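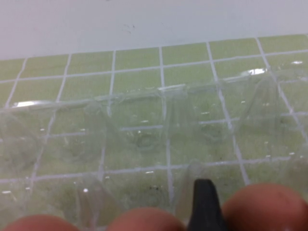
Ticket 765 — clear tray, demos recorded by hand don't replay properly
Opened by: Yara Abou Jaoude
Picked up by: Cor Mertens
February

Problem as reported

Teaching the tray task on the Trollar hand. Clear moulded tray on the green mat, fingers come in at the near edge, press, close on the lip, slide it towards the operator. Guided by hand it goes fine. Replay the same demo and the fingers press down too far, plastic bends, hand stops with a force warning. Or it doesn't stop and pushes the tray away instead.

Same thing on the opaque trays: no trouble at all. Only the clear ones.

Tried before opening ticket: rebooted arm, rebooted recorder, re-taught from scratch, new tray from the box. No change. Need this working before the Shehu people want their set of demos.

Log

08:40 CM
Read through. First thought is the tray height, clear ones are thinner at the lip. Yara, which way were you guiding? Holding the wrist or holding the fingers? Makes a difference to what gets recorded.

08:55 YAJ
Wrist mostly. Then fingers for the last bit as I couldn't get the angle right from the wrist.

09:10 CM
OK that's one thing then. If you push on the fingers the joint positions get saved but your push gets saved as well, as if the tray was pushing back. So on replay the hand goes looking for a force that isn't there and keeps pressing until it finds it. Would explain the bending.
Doesn't explain why the opaque ones are ok though. Did you guide those the same way?

09:15 YAJ
No idea, did those last month. Probably wrist only, they're stiffer and easier to get hold of.

09:50 CM
Played back demo 612 at quarter speed. Approach is fine. Contact is fine. Then a second press that shouldn't be there, right where Yara moved her hand to the fingers. You can see the bump in the force trace, clear as anything. Deleted that section and replayed: stops earlier, doesn't crease the plastic, but doesn't grip the lip either. Just sits on it.

10:05 CM
Force limit was at the default from the opaque tray profile. Far too high for this stuff. Turned it down, three replays:
- first, touched and stopped, no grip
- second, gripped, slipped off halfway through the slide
- third, same as second
Better. Not there.

10:30 YAJ
Wrist camera is also having a bad time. The edge finder keeps jumping between the lip and the grid lines on the mat underneath. You look straight through the tray so it sees both. And the shiny bits on the lip move when the hand moves.

10:40 CM
Is the edge finder on during teaching?? It should be off. If it's on, it nudges the start pose to whatever edge it likes best, and then your demo is relative to a grid line and not to the tray.

10:42 YAJ
It's on. It came on with the Oner update I think. Didn't know it was a setting.

10:45 CM
Right. That's the pushing away problem. Off it goes. Settings, Teach, Assist, untick "snap to edge". Has to be done on the pendant AND on the recorder, they don't share it. Don't ask.

11:20 CM
Re-taught with Yara on the phone. What we did:

1. Snap to edge off, both places.
2. Tray squared up to a grid line by eye, near edge on the line. Tape on the mat at the two corners so it goes back to the same spot.
3. Hand in free mode, guided from the wrist ONLY. Both hands on the cuff.
4. Stop just short of the lip, save a waypoint.
5. Last bit done with the remote, slow jog, not by hand. So no push gets recorded.
6. Close fingers with the remote button. Stop as soon as the plastic starts to give, before it folds.
7. Slide, save, end.

Replayed it five times. Four good. One lost the lip on the left.

11:35 YAJ
Five again from me, all good. The one that failed for you, was the tray on the tape?

11:36 CM
No. I'd knocked it. Fair enough.

13:15 YAJ
Tried a full remote demo as well, no hand guiding at all, start to finish from the Drundlow controller. Works, but takes me ages and the path is wobbly. Replays the wobble too. The mixed way is nicer. Wrist for the big move, remote for the contact.

13:30 CM
Agree. Wobble can be smoothed but then the contact point shifts, so you're back to pressing in the wrong place. Leave smoothing off for anything that touches plastic.

13:50 CM
Checked the rest of the batch. 66 of the clear tray demos have the second press in them. They can't be used as they are. Cutting out the bump doesn't save them, tried it this morning, the grip goes with it. They need doing again. Sorry Yara.

13:52 YAJ
Knew it. Will start after tea.

14:20 CM
New profile saved as "clear tray soft" on the shared drive. Lower force limit, slower close, smoothing off, snap off. Load it BEFORE going into free mode, it doesn't apply if you load it half way through a session. It'll look like it has, name changes in the corner and everything, but the limit stays as it was. Have reported that seperately.

16:05 YAJ
Eleven re-recorded, replayed all of them, no warnings. One odd one where the fingers closed late, threw it away.

16:10 CM
Good. Keeping this open til the batch is done. If the force warning comes back send me the trace and not just the video, I can't see force on a video.

Still open
- Oner update turning snap to edge back on. Will it do it again next time? Asked, no answer yet.
- Edge finder on clear plastic in general. Plain mat might help, grid gone. Yara wants the grid for lining up. To be tried on the spare bench.
- Recorder log fills at 2,000 entries and drops the oldest wihtout saying. Export before a long session.

Status: waiting on re-records
Last updated by Cor Mertens, 16:10

Related tickets
Trollar hand: fingers drift in free mode after warm-up
Drundlow controller: close button sends twice
Force warning on replay, opaque tray (closed)
Oner update: teach settings reset
Shehu demo set: naming and folders
How to export the recorder log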